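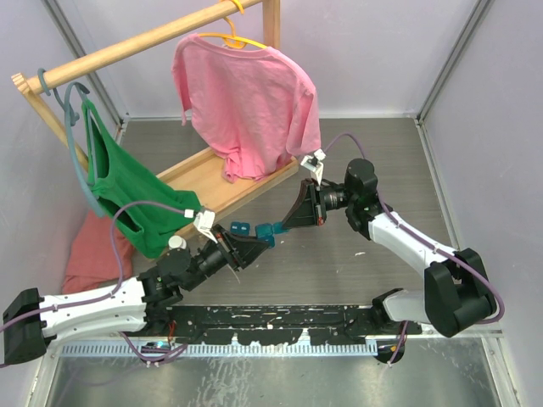 Quem deve dobrar a roupa num clube de robótica

Há anos que defendo, em reuniões de departamento e em almoços que se prolongam mais do que deviam, que um clube de robótica escolar devia gastar menos tempo a preparar competições e mais tempo a tentar fazer coisas de casa. Pendurar uma camisola, esticar-lhe a bainha, arrumar um frasco. Costumam sorrir-me com simpatia e passar ao ponto seguinte da ordem de trabalhos, e por isso escrevo agora, com a calma que as reuniões não dão, aquilo que penso.

O nosso clube em Braltley tem 14 alunos e um projeto a que chamaram Windico (a votação foi renhida e eu, confesso, preferia outro nome). Trabalham com dois braços lado a lado, num recanto de paredes claras que ocupa pouco mais do que uma secretária, e passam ali os fins de tarde, de novembro até ao verão, às voltas com tarefas que qualquer avó despacha sem tirar os olhos da telenovela. É precisamente isso que me encanta! Um aluno que vê falhar um braço mecânico diante de uma T-shirt aprende a respeitar a T-shirt, e aprende também a respeitar quem trata dela todos os dias lá em casa.

Um tecido é um adversário magnífico. Não tem forma fixa, muda de feitio quando se lhe pega por uma ponta, esconde-se atrás de si próprio. Nas competições, pelo contrário, quase tudo é cubo, bola ou cilindro, pousado num sítio que o regulamento indica ao centímetro. Já acompanhei equipas à Taça Hagedorn, gostei muito, cantei no autocarro com os miúdos e voltaria amanhã se me convidassem. Mas vi lá alunos brilhantes que sabiam o regulamento de cor e ficavam sem palavras quando alguém lhes perguntava para que serviria aquilo fora do pavilhão.

Com as tarefas domésticas essa pergunta responde-se sozinha, ou pelo menos dá conversa. Quando o grupo passou da roupa para os comprimidos, com frascos de cápsulas e caixinhas com os dias da semana na tampa, metade da sala tinha logo uma história para contar sobre um avô, uma tia, uma vizinha que troca as tomas. Discutiu-se durante uma tarde inteira se uma máquina devia sequer mexer em medicamentos, e quem responderia por um engano. Eu tinha preparado uma aula sobre calibração e guardei-a na pasta, com todo o gosto.
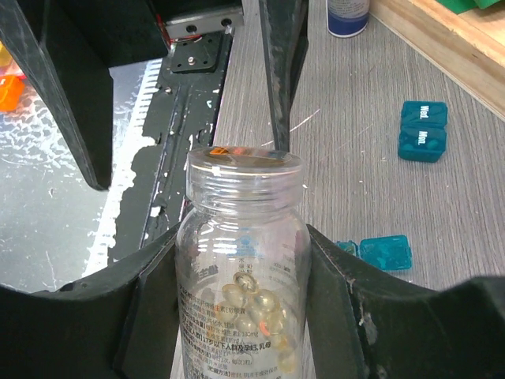
Também há, claro, a questão de pegar num objeto sem o esmagar nem o deixar fugir, e essa ensina mais física do que muitas fichas minhas. O plástico transparente dá trabalho, os reflexos enganam as câmaras, um rótulo curvo lê-se mal – e os alunos vão descobrindo tudo isto com uma paciência que nem sempre lhes conheço nas outras disciplinas.

Dir-me-ão que o progresso é lento, e é verdade. O caderno do clube vai na tentativa 1,321 (escrevem o número com vírgula, à inglesa, por mania de um tutorial, e já desisti de corrigir), e uma boa parte das páginas diz apenas «caiu». Um colega da escola de Vaststead, pessoa que muito estimo, acha isto desmoralizante para adolescentes. Eu acho que depende muito de como se lê o caderno. Os nossos leem-no em voz alta, riem-se, e voltam à bancada com outra ideia.

O que peço é modesto. Que as escolas que já têm equipa reservem 6 semanas por ano para um problema sem troféu, trazido de casa pelos próprios alunos, e que deixem que ele fique por resolver se tiver de ficar. Que se convidem as famílias a ver, mesmo quando nada corre bem. E que se pergunte aos miúdos, antes de lhes pôr um regulamento à frente, que tarefa gostariam de poupar a alguém de quem gostam. As respostas que ouvi em Braltley foram tão variadas que ainda tenho a lista colada na porta do armário, por cima do horário.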